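Trurkira Recipe Cards - read me first

Hello and welcome! If you've opened this folder, you've probably been sent it by a cousin, or by me, and you'd like to know what all the text files are. This is the typed-up collection of the Tremblay family recipe cards, 899 of them, covering everything from butter tarts to a pickled beet relish I have never once managed to like (sorry, Auntie).

What's in the folder

cards.csv has one row per card, with the title, the course, the number of servings and the name of whoever wrote it down, where they signed it. The text folder holds the full recipes, one file each, sorted into 14 categories. Squares and bars have their own category, apart from cakes, and I won't be taking questions on that one.

Spelling is left just as it was on the card, so you'll find "brocolli" and three versions of "rhubarb". Measures are left alone too. A "coffee cup of flour" stays a coffee cup of flour, though I've put my best guess in the notes column in millilitres, and you're welcome to argue with it.
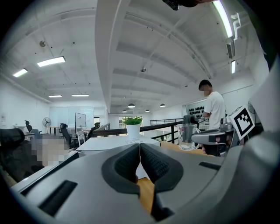
What does a blank in the servings column mean?

The card didn't give a number. Most of the older ones assume you know how many people are coming for supper, so I left the space empty and didn't guess.

Known problems

The Dendard cards were copied out twice, years apart, and the two sets don't always agree on sugar. Both are in here, marked a and b. Six of the candy recipes give no temperature at all, only things like "until it looks right" - please use a thermometer and your own good sense. Oven temperatures are in Fahrenheit unless the notes say otherwise.

Using and sharing

Cook from it, print it, pass it along to anybody with a kitchen. If you put a recipe in a community cookbook, please keep the writer's name with it.

Changes

Version 4, January 2019. Fixed the doubled lines in the soups and added the colour of the card stock as a column. The preserves get their proofreading in March.

Corrections to Wayne Poirier, please, by email or over the fence.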